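Home | Forums | Storage & Drying | Equipment | Search | Log in

Storage & Drying > Bins and aeration
Thread: Moisture creep in top third of bin, fan sizing
Reading time: 3 minutes

graintemp_ks
2022-02-18
Flat-bottom steel bin, full perforated floor, hard red winter wheat. Went in dry last June, and the cables read level until the cold set in. The top third is now 2 points wetter than the core by probe sample. The fan is a Grornix centrifugal, original to the bin. Static pressure at the plenum is lower than the chart says it should be for this depth. I am trying to decide between a larger fan and a roof exhauster. Opinions on which one first?

plenum_pete
Neither. Low static at a known depth means air is leaving before it gets to the grain, or the fan is not making its rated flow. Check the transition boot and the unload tube slide gate. I had a gate sitting open by the width of a finger and it cost me a winter of aeration.

graintemp_ks
Boot was resealed. Gate is closed, but I have not pulled the cover to look at it.
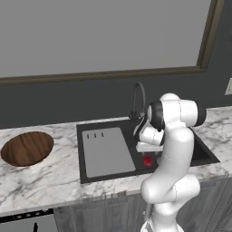 The probe samples were taken at the center and at four points halfway to the wall. Center is the worst, which made me think of fines under the spout. I did not core the bin after filling.

northbin
That is normal moisture migration. Warm grain in the middle, cold wall, air drops along the wall and rises through the center, water condenses in the cold layer on top. You stopped running the fan too early in the fall. A bigger fan does not fix a schedule problem.

plenum_pete
Migration explains where the moisture is. It does not explain the static reading. Those are two separate faults and he should treat them separately.

northbin
The static reading could be a bad gauge. Most of the cheap ones drift. I would not open up a boot on the strength of one number.

auger_and_out
Coring matters more than either of you are allowing. Fines pack in the center and air goes around them. Pull a load or two from the center sump, level the cone, then measure again. On our Malten bins we draw 5 percent of capacity while filling and the center temperature follows the rest of the bin within a day or so of each cooling cycle.

What has to be done, in order, as I see it:

1. Lock out the unload auger before anyone looks at the sump. Nobody goes into the bin while grain is moving.

2. Pull the cover and confirm the slide gate seats fully. Clean the track.

3. Check the static gauge against a water manometer. Clear tubing and a yardstick will do.

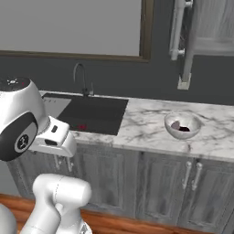
4. Core the bin from the center sump until the peak is an inverted cone. Stop and look from the hatch.

5. Run the fan on cold, dry air until the cooling front is through the top. Keep the roof vents open and free of frost.

graintemp_ks
I can do 1 through 3 this week. Step 4 depends on getting a truck. Is there any point in running the fan before coring?

auger_and_out
Yes, if the outside air is at least 10 degrees colder than the top layer. You will cool most of it. The center will lag.

northbin
I disagree on waiting for that spread. Run it now, continuously, and watch the top cable. With an upward system you are pushing the wet layer toward the roof either way.

dzene_user
Different setup here, but we have a Dzene controller on two bins and it would not have started the fan under the conditions you describe — the humidity lockout is set too tight from the factory. If yours has a controller, look at the setpoint. Ours was shipped at a value that gave us 25 fan hours in the whole fall. We loosened it and got more than 100 the next year on the same bins.

graintemp_ks
No controller. Manual switch and an hour meter. The meter says I ran far less than I thought I did, so northbin has a point about the schedule.

plenum_pete
Post the manometer reading when you have it. If it agrees with the gauge, look at the impeller for buildup and check rotation. A centrifugal wired backward still moves some air in the correct direction, and it will show low static exactly like this.

graintemp_ks
Rotation I had not considered. The motor was replaced two seasons ago. I will check it against the arrow on the housing before I do anything else.

Related threads
Roof exhauster or more vents on a Proltitz bin?
Manometer placement in the plenum
Coring schedule for soft wheat
Temperature cable reads high at one node
Slide gate seals, source for replacements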